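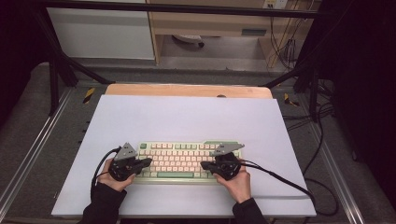
Wie viel schneller schreibt man nach einem Semester Zehnfingerkurs?
Weniger schnell, als die Kursanbieter versprechen, und bei einem Teil unserer Gruppe überhaupt nicht messbar schneller.

Projektbericht, Seminar Empirische Methoden
Ebere Adeleke und Birutė Kuusk

Ausgangspunkt

Das Lernprogramm Plarley wirbt damit, die Schreibgeschwindigkeit in wenigen Wochen zu verdoppeln. Worauf sich das stützt, steht nirgends. Auf unsere Anfrage kam ein Link zu Kundenstimmen zurück. Wir wollten deshalb selbst messen, auch wenn uns klar war, dass eine Seminararbeit keine belastbare Studie ersetzt.

Vorgehen

Teilgenommen haben 15 Studierende aus zwei Fachbereichen, alle ohne Vorkenntnisse im Zehnfingersystem. Sie sollten von September an bis zum Semesterende regelmäßig üben. Gemessen wurde zweimal, jeweils mit demselben Sachtext von 1.258 Zeichen. Ob der Text beim zweiten Mal schon vertraut war und das Ergebnis verschönert hat, können wir nicht ausschließen. Im Nachhinein hätten wir zwei verschiedene Texte nehmen müssen.

Alle schrieben auf der eigenen Tastatur. Das war bequem, macht den Vergleich zwischen den Personen aber fragwürdig: Eine kompakte mechanische Tastatur und ein flaches Notebook verlangen unterschiedliche Umstellungen. Wir vergleichen daher nur jede Person mit sich selbst.

Ergebnisse

Die schnellste Person kam am Ende auf 290 Anschläge pro Minute. Sie war allerdings schon vorher die schnellste, mit einem selbst beigebrachten System aus sechs Fingern. Verdoppelt hat ihr Tempo niemand. Am deutlichsten verbesserten sich diejenigen, die anfangs dauernd auf die Tasten geschaut hatten - und bei denen hätte vermutlich jede Art von Übung geholfen.

Die Fehlerquote ging bei den meisten zurück. Das halten wir für das interessantere Ergebnis, obwohl es in der Werbung gar nicht vorkommt.

Einwände

Die Übungszeiten beruhen auf Selbstauskünften. Eine Person trug für jede Woche exakt 60 Minuten ein, was wir nicht recht glauben. Eine Kontrollgruppe fehlt. Wer ein Semester lang Hausarbeiten tippt, wird womöglich auch ohne Kurs schneller, und genau diesen Effekt können wir nicht herausrechnen.

Für eine Wiederholung würden wir die Übungszeit vom Programm protokollieren lassen und eine Gruppe ohne Kurs mitlaufen lassen. Die Rohdaten liegen im Kursordner, die Auswertungstabelle hat Birutė erstellt, den Text Ebere.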